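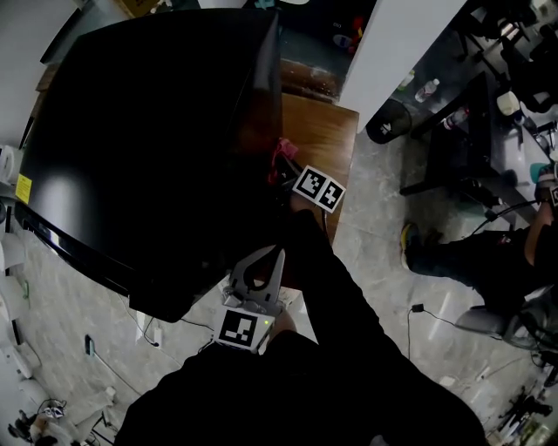 Page last changed: June, 4:10 pm

By the Ralalby Workplace Services Office

Keeping a Shared Workroom Clear and Safe

These instructions apply to all shared workrooms at the Ralalby centre, including rooms booked by Gremero and Asent staff. Users are asked to complete the steps below at the close of each session.

1. Clear the floor first. Unplug any cable that crosses a walkway, coil it loosely and hang it on the hooks beside the door. A cable left lying on a pale, polished floor is a trip hazard even when its plug is free.

2. Attend to the long desk. Empty cups and return them to the kitchenette. Water bottles, capped or otherwise, go home with their owners or into the recycling.

3. Wipe wooden tabletops with a damp cloth, following the grain. Dry them at once. Do not use spray polish.

4. Dust glossy black surfaces with a microfibre cloth only. Leave printed stickers in place; they may carry service information.

5. Return chairs to the desks and set the round bin beside the pillar, where the cleaners will collect it.

Damaged outlets and frayed cables are to be reported on extension 357 before the room is used again.

2,192 views | 47 shares | 0 comments

Related items
Booking a Workroom at Ralalby
Van Dijk Chairs: Adjusting Seat Height
Labelling Stored Equipment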